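Plestemetti Dish Loading Notes – README

Welcome, and thank you for opening this file before the folders. Plestemetti is a small collection of pictures and notes on loading and unloading dishes in one home kitchen, the one we call Presholm. Senyo Abubakari and I put it together because we both kept wanting close views of ordinary cups and plates sitting in ordinary racks, with all the wires in the way.

What is in it

There are 2,023 pictures sorted into 102 folders, one folder per load. The close views go in "near" and the wider ones in "room". Cups and mugs share a single label, mostly to save ourselves long talks over handles.
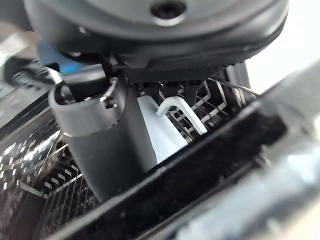

near: gray cup tilted among the rack wires, pale white item behind it

The room views take in the counter, the double sink and the pull-out drawer under the counter. Please keep in mind that we have two racks in the notes – "drawer rack" is the wire one down below, and "sink rack" is the one with metal rods at the sink. 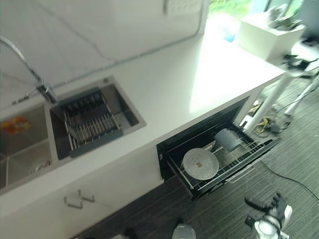
We label a plate by the rack it is in and leave crumbs and specks out of the labels entirely. If you would like to add them, we would be very glad to have your version. Things that sit on the counter the whole time are not labeled either.

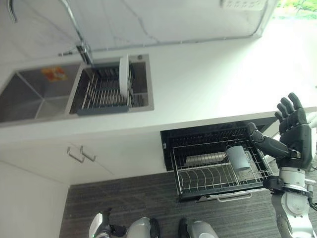

room: plate upright in the sink rack, wire drawer pulled out

Known gaps

Folder 11 has no "near" pictures. Glasses are rare throughout, and bowls are not much better.

Last edited Feb 18, 2021. Questions and corrections are always welcome – write to Sombat Phetsri.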